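FOR IMMEDIATE RELEASE - January

HURKNESS OPENS WEEKNIGHT COOKING CLASSES IN DONHAM, SIGN-UP STARTS THIS MONTH

Short courses, small groups, no experience needed. Places going fast for the first round.

DONHAM - Hurkness, the cooking school behind the Fistuveo supper club, is opening a new run of evening classes for people who want to get dinner on the table without a lot of fuss. Doors at 6:30 p.m., cooking by 6:45, everybody eating before 9. The course is called Fistuveo at Home. It runs for 5 weeks and can be booked now.

The idea came out of the supper club. Guests kept asking for recipes, and then writing back to say the recipes hadn't worked. Wrong pan, heat too high, onions rushed. So the school has put the whole thing together as a course, starting with the boring stuff - salt, heat, knives - and getting to full meals by week three.

"People think they can't cook when really they've just been handed a recipe that skips half the steps," said Úna Gallagher, who wrote the course. "We go slow on the first night. Eggs and rice. You would be amazed how long we can talk about rice."

Classes are taught by Gallagher and Cormac Nic Aodha, formerly on the line at the Ó Conaill dining room on Mill Street. Nic Aodha takes weeks two and four, fish and braises. Baking is not part of the course. There have been a lot of emails about baking. A separate bread day is being looked at for spring, no dates yet.

What's covered:

Week one - eggs, rice, seasoning, how to hold a knife
Week two - fish in a pan, fish in the oven, two quick sauces
Week three - a full chicken dinner and what to do with the leftovers
Week four - braises, beans, cheap cuts
Week five - cook for a guest. Bring one person, they eat free

Vegetarian versions every week, please say so when booking and not on the night. The kitchen can work around most allergies but is not nut-free.

Last year 1318 people came through the supper club, the busiest year yet, and a good share of them were from outside Donham. Evening start times were picked with the last train in mind. Parking behind the building is free after 6 p.m. but it is tight, so share a ride if possible.

"I took the pilot course in the fall and I've stopped ordering in, pretty much," said Oisín Ó Gríofa, a bus driver from the east side of town. "My daughter eats beans now. That's worth the money on it's own."

Each place includes all ingredients, an apron to borrow and a printed recipe book put together by Áine Ó Conaill. The book has wide margins on purpose, for notes. It will also be sold seperately at the front desk once the first course is under way. Gift vouchers can be used for any course and don't expire. 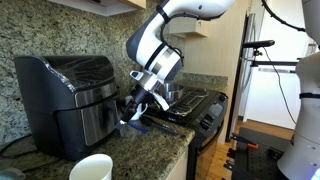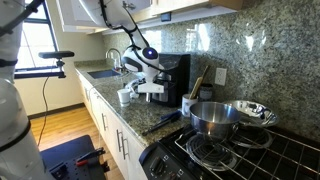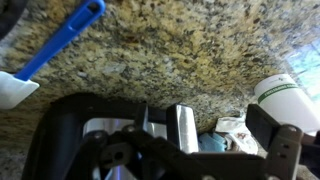
Students do not need to buy equipment before the first class, and the school would prefer they didn't. Gallagher's list for a home kitchen is short: one decent knife, one heavy pan, a board that doesn't slide around, a pot with a lid that fits. After that, a spatula with a silicone blade, like the white one with the blue handle lying on the granite, gets the last of a sauce out of the pan and won't scratch it. Air fryers come up every single course, and yes, there is a half hour on them in week three. Bring questions. The recipe book gives air fryer times for the chicken and for most of the vegetables, with oven times next to them.

Booking is by phone or at the front desk, online booking to follow. A deposit holds the place and the rest is due on the first night. Cancel a week ahead for a full refund, after that the place can be passed to a friend but not refunded. Groups from one workplace should call first, the school tries to keep groups mixed.

Press are welcome to sit in on week one. Please let us know ahead so there is enough food.

Contact: Cormac Ní Mhurchú, press desk, Hurkness, Donham. Afternoons are best - mornings are deliveries.

ENDS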